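집게 하나로 버티는 안내판, 오나덴 전시장에서 만난 에산 아바시 씨
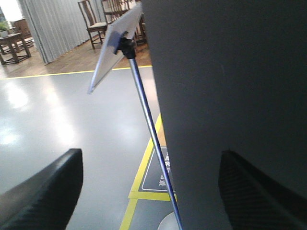 무바르드, 2022년 10월 26일

은색 기둥에 검은 플라스틱 집게, 그 집게에 물린 하얀 판. 에산 아바시 씨와 두 시간 가까이 떠든 주제가 바로 이거예요. 안내판 세우는 일 하나로 무슨 할 말이 그렇게 많냐고요? 저도 그렇게 생각하고 갔는데요, 녹음을 풀어 보니 다 옮기지도 못하겠더라고요.

에산 씨는 오나덴이라는 작은 전시 설치 업체에서 안내판과 거치대를 맡고 있어요. 제가 도착했을 때는 바닥이 반들반들해서 천장 조명이 허옇게 비치는데, 그 위를 양말 바람으로 다니고 계셨어요.

"신발 자국이 제일 무서워요. 이런 바닥은 한 번 밟으면 사방에서 다 보이거든요. 안내판은 삐뚤어져도 고치면 되는데 바닥은 다시 닦아야 하니까, 저는 그냥 벗고 일합니다."

기둥 얘기부터 물었어요. 왜 이렇게 가느다란 걸 쓰시냐고요. 굵은 게 더 튼튼하지 않나요?

"튼튼하기야 하죠. 그런데 굵으면 사람들이 기둥을 봐요. 판을 봐야 하는데. 예전에 키니어에서 나온 두꺼운 거치대를 한 철 써 봤는데, 관람객들이 거기다 가방을 걸더라고요(웃음). 가는 기둥에는 아무도 안 걸어요."

듣고 보니 저도 가방을 걸었을 것 같아요. 높이는 어떻게 정하시는지 궁금했는데, 회사 규정은 판 중심이 바닥에서 120센티미터라는 식으로 딱 떨어질 줄 알았더니 그런 게 없대요. 아이들이 많이 오는 전시는 90센티미터쯤에서 시작해 보고, 직접 쪼그려 앉아서 읽어 본 다음 올리거나 내린다고 해요.

"도면에는 숫자가 적혀 있어요. 근데 저는 도면 들고 가서 일단 앉아 봅니다. 앉아서 목이 아프면 틀린 높이예요."

집게 바로 옆에 파란 테이프가 붙어 있길래 그것도 여쭤봤죠. 저는 솔직히 떼는 걸 잊으신 줄 알았어요!

"아, 그건 제 표시예요. 집게가 물 자리요. 판을 뺐다가 다시 끼울 때 그 자리를 못 찾으면 기울기가 달라져요. 연필로 그으면 흰 판에 자국이 남고, 투명 테이프는 나중에 제가 못 찾아요. 파란색은 눈에 띄고 떼기도 쉽고요. 뒤쪽이라 보는 사람도 별로 없어요."

판에 글자가 안 보이는 것도 이유가 있나 했더니, 요즘은 빈 판으로 각도부터 잡는 게 습관이 됐다고 하네요. 글이 들어간 판을 먼저 걸면 자꾸 글을 읽게 된대요. 오탈자가 보이면 그날 일은 다 한 거라고요. 지난 3월 스카쿠소라 전시 때는 판이 189장이었는데, 첫 장부터 읽다가 쉼표 하나가 마음에 걸려서 오전이 통째로 날아갔다고 합니다.

"쉼표가 틀린 것도 아니었어요. 그냥 제 마음에 안 들었던 거예요."

조명 얘기를 할 때는 목소리가 좀 커지셨어요. 흰 판은 빛을 그대로 받아서, 똑바로 세워 놓으면 글씨가 안 보이는 자리가 꼭 생긴다고 해요. 그래서 판을 눕혀 보고, 한 걸음 옮겨서 보고, 다시 조금 세우고. 저도 옆에서 따라 해 봤는데 허리가 꽤 아프더라고요. 하루에 많게는 80번 정도 숙인다고 하시니 저는 못 할 일이에요.

"각도는 집게가 버텨 줘야 해요. 새 집게는 너무 뻑뻑하고 오래된 건 슬금슬금 내려가고. 한 번쯤 고생한 집게가 제일 좋습니다. 그래서 저는 새 걸 받으면 집에 가져가서 드라마 보면서 계속 열었다 닫았다 해요. 아내가 시끄럽다고 방으로 들어가죠."

마지막으로 집에서 메뉴판이나 작은 안내판을 세워 보려는 분들께 해 줄 말이 있는지 물었어요. 제가 동네 책모임 때 쓸 걸 하나 만들까 하던 참이었거든요.

"판을 큰 걸로 사지 마세요. 다들 크게 사요. 크면 집게가 못 버티고, 결국 벽에 기대 놓게 돼요. 그리고 세워 놓고 나서 문으로 한번 들어와 보세요. 서 있는 사람 말고 들어오는 사람이 읽는 거니까요."

저는 이미 큰 판을 사 둔 터라 그 말씀은 못 드렸고요, 대신 파란 테이프를 한 조각 얻어 왔습니다.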